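Mar 29, 2020

Script notebook, Urkorum sketch for the Bondville church hall night.

Read the second draft aloud this morning, all parts, with a clock. It runs too long by a good 4 minutes and most of that is in the opening, where the host introduces himself, then the show, then the pastor, then himself again. Cut the second introduction. Kept the line about the weather because the pastor needs something to walk in on.

Corentin Rolland rang after lunch with notes. He has Deacon Jacquet's part and wants the long speech about the roof fund moved to after the phone call. I tried it both ways. His way is better for the speech and worse for the phone call, which then has nothing to interrupt. Left it where it was and marked it to try again with people in the room, whenever that is. July is the date pencilled in for now and I am writing as if it holds.

The phone call itself: the caller is Mrs Pralus, heard and never seen. In draft one she was asking for prayers for her sister. In draft two she is asking the host to settle a bet about Jonah. The bet gets a quicker laugh but the sister gives the pastor his turn to be serious, and without it his last speech comes from nowhere. Possible fix – she rings about the bet, and the sister comes up while she is looking for her glasses. Wrote eight lines of that. Four are usable.

Hymn joke on page 8: out. Corentin says half the hall will be singing it before the punchline and he is probably right.

The collection plate business needs a figure. The host announces that they have raised 4000, the pastor checks the envelope and says 400. Said aloud, "four hundred" wants a pause before it, so the envelope has to be hard to open. Put that in the stage directions. Tape, not glue, or it will not open at all on the night.
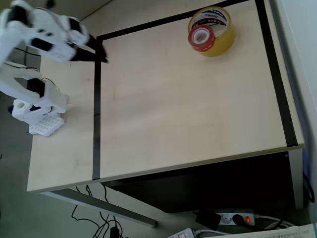 Ending still not right. At present the pastor waves, the host signs off and the lights go. I want the wave to come back from page one, but the host should miss it. If he has his back turned reading the sponsor's message, the pastor can wave to the hall and get the laugh without a line. The sponsor's message then has to be longer, two sentences at least, and dull enough that people look past it.

To do:
Retype pages 1 to 3 with the cuts.
Send Corentin the new Mrs Pralus lines, without the four bad ones.
Decide if the host has a name. He is "Host" all through and the pastor has to call him something on the phone – "brother" works twice and then it grates.
Sponsor's message.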